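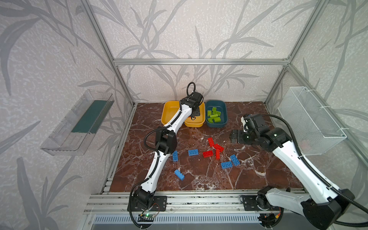

Bamboo wallpaper, brown marble, yellow bowls.

Sunday, August 12, 2018

Morning

Up at six with a stiff neck and the matchbooks. I had told myself the dining table would be clear by the Fourth of July. I didn't say which one.

The trouble is the order they go in. Uncle Walt kept them the way he got them, which is to say by pocket. The brown suit's matchbooks were in one cigar box and the raincoat's in another, and he could put his hand on any of them in the dark. I undid all of this in a single evening in June with a glass of wine and a set of folders, sorting by city. It looked wonderful until I got to the ones that don't name a city. A good third of American restaurants between the wars seem to have assumed you knew where you were.

So then I tried color. Color was a mistake. There is a red that is plainly red at breakfast and plainly orange by the time the sun gets to the side window, and I moved the whole Gulden Hotel set back and forth for two days like a man shifting furniture for his wife.

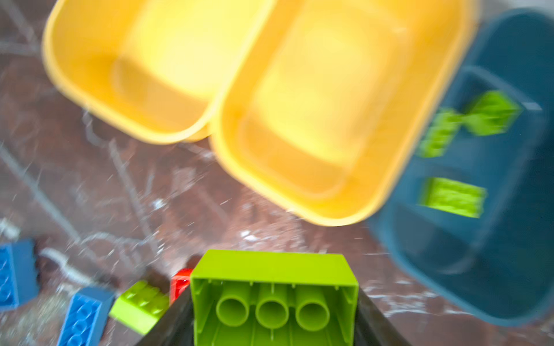

Barbara Wieczorek called while I was scrambling eggs and told me that sorting by color is what people do when they don't want to read the things. She does hers by the kind of business: hotels, bars, funeral parlors, and a big envelope marked Misc that she says is the best part. I asked how big. She said that was none of my concern and how many did I have in mine. I said I didn't have a Misc. She laughed for longer than I thought it deserved.

Burned the eggs. Ate them anyway, standing at the stove, there being no room at the table.

Read the covers for an hour after that, just to spite her, and she's right. The Bravora Supper Club promises "Dancing Nightly Except When Not." Iken's Cafeteria gives a phone number, the name of the pie baker, and a warning about the stairs. I'd had that one in my hands four times and filed it as beige.

Counted, too, finally. Walt always said 3,000, in the voice he also used for fish. There are 2,378, and that includes the ones with water damage and a book of paper matches from a dentist, which I think is just a giveaway and a bad idea. I felt a little low about it. I'd have liked him to be right, or at least closer. 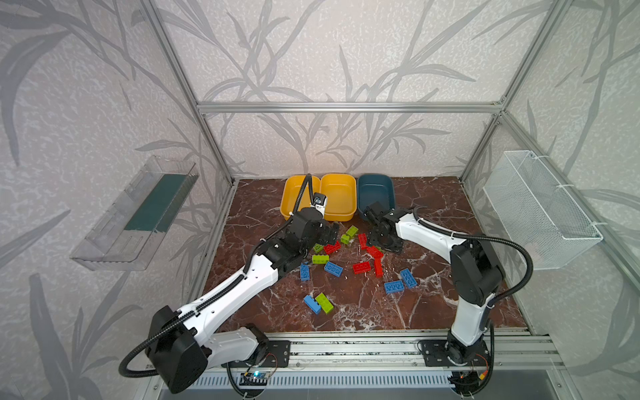
Afternoon

Too hot to think, so I went over to the Vallejo Street flea market on the theory that I'd look at folders and not buy matchbooks. Bought no folders. Bought a shoebox of matchbooks for $20 from a woman who said they were her late husband's and then wanted to talk about her late husband, who sounds like he was a handful. I carried it home under a newspaper as if there were anyone in the house to hide it from.

The box holds maybe one good one, a motel with a neon diver on the cover, and a great many from a single bank. He must have gone in every day just to take them.

Floarea Văduva came by for her cake pan and stayed for coffee. She wants some for the library case in September, and I said yes before asking how many, so now it's 300. I'd pictured a tasteful row of ten with a card. She walked around the table with her hands behind her back, very polite, and asked what the system was. I said it was between systems. She asked if it might be done by decade. I had honestly never thought of it, and I said I'd considered that and ruled it out.
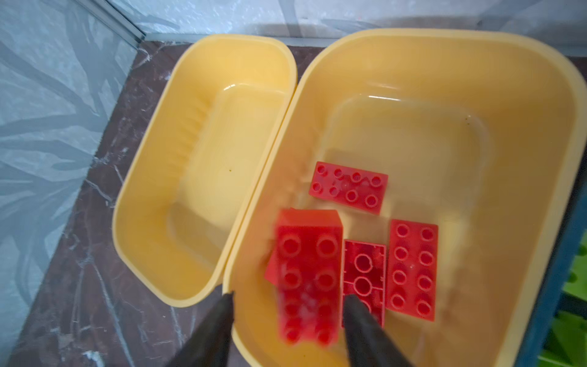

After she'd gone I tried a few by decade. It goes along nicely through the thirties, when they all look like the side of an ocean liner, and then you hit the war, and the covers tell you to save fat and keep your mouth shut, and you can practically read the month. After 1950 it falls to pieces. The same lady in the same martini glass goes on for twenty years without aging. You can date some of them by the phone numbers, and by which side the striker's on, front or back, but my eyes give out on the small ones and I need the good lamp, and the good lamp is at the repair shop for the second time.

Called Barbara back to ask about strikers. She was at dinner. I could hear forks. She said they moved to the back in the seventies, for safety, and to look it up, and good night.

Supper was toast. I've put the Walt boxes back on the sideboard, empty, in the order he had them. Brown suit, raincoat, gray suit, car. I can remember what was in the car one, more or less, and I may start with that tomorrow and see how far I get before the mail comes.

Need to buy eggs. Floarea forgot her cake pan.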